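# Learning to be slow

I promised in December that I would write more about the new job, and then I wrote nothing. My sister complained, so I am sitting at the kitchen table with tea and I will try.

Most of you know that I left the warehouse and I am now at Fanach, in a team of five people. My title is "demonstration operator". When I told this to my father he thought I sell blenders in a supermarket. In fact I show a robot arm how to do small things, by moving it myself from a distance. I hold two handles, one for each hand, although for the present task I use only the right one. When I move the handle, the arm moves. When I squeeze, the fingers close. All of this is recorded, and later Belmiro feeds the recordings into his training program and we see what the arm has learned from me.

The task at the moment is boxes. The arm must come to the table, take a small white box, turn it so that the label is on the correct side, and put it down again. A child of three years can do it. For me it took the first two weeks before I could do it without swearing in Cantonese.

The difficulty is that I do not look at the table directly. We have a rule, made by Pauline Bickerstaff, who leads our team: the operator sits with her back to the arm and looks only at the screen, at the picture from the camera on the wrist. Her reason is simple. The robot will have only this picture when it works alone, so I must not use anything that it can't see. In the first days I cheated and turned my head a little. Pauline noticed it from the recordings, not from watching me. My movements were too sure in moments when the camera saw nothing useful, and the robot can't learn from a sureness like this.

So now I spend my day inside a view in which up and down mean very little. The wrist turns and the whole room turns with it. The edge of the table becomes a diagonal line, the floor comes up on one side, and I must remember that it is only the wrist and I am still sitting straight in my chair. In the beginning I had to stop every 20 minutes and look at the wall.

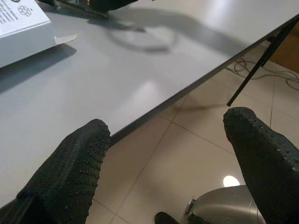

*My view on the approach. The box is up in the left corner, still too far to reach.*

I have learned to like this part, the approach. The fingers are open and I have not touched anything yet. It is also the part where beginners make most of their mistakes, and I made them all. I went too fast, or I came in from too low and had a finger near the edge of the table. The table is pale grey and quite plain, so there is not much on it to judge the distance by. Now I use the shadows. The box has a dark shadow next to it, and when the fingers are coming near I watch for theirs as well. Mervyn Entwistle, who was operator before me, taught me this trick. He said "watch the shadow, not the box", and I wrote it on a piece of tape and stuck it to my monitor.

The fingers have a black cover with little raised dots. I was very curious about how it feels to hold something with them, and the answer is that I feel nothing at all. The handle gives me no resistance. I squeeze and I must see from the screen if the box is held well or if I am crushing it. A box which is being crushed gets a small wave in its side, just before the corner gives up. I have crushed a good number of boxes. Elsie Bloxham orders them for us and she has stopped asking where they go.

Now about being slow, because this is what I wanted to write about. I thought a good demonstration is a perfect one: straight to the box, quick, no hesitation. I practised in this way and I was proud of my times. My best was 9 seconds for the whole thing. Then Belmiro trained on my recordings and the arm was terrible. It flew to the table, missed the box by the width of a finger, closed on air and carried the air very carefully to the other side. It never corrected itself, and why should it? I had never shown it a correction.

Pauline asked me to begin again, and this time to include small troubles. I should start from a bad angle and repair it. I should come a little too far to the left, stop, and come back. The stop must be short, she says, or the arm will learn to stand and think for ever. It was strange to practise making errors with intention, and I was bad at it. My errors looked like theatre. After some days I found it is better to start in a really awkward position, with the wrist twisted, and then simply try my best. The troubles come by themselves.

We need 2000 recordings for this one task. On a good day the work is calm, almost like knitting, and I forget that the hand is not mine. On a bad day I drop everything and my shoulder hurts from holding the handle too high. Mervyn says to lower the chair. I lowered it and it's better, but I still lift the shoulder when the fingers are about to close.

The first time the arm did the task alone after the new recordings, it went down slowly, stopped for a moment next to the box, moved a little back and then took it. I knew this little movement back. I do the same thing with my own hand when I take a cup from a high shelf, my sister has laughed at it for years. I didn't know I had put it in there.

Next are bags, which are soft and have no corners. I am a bit afraid of bags. I'll write when I have something to tell, and sooner than last time.

Yee-man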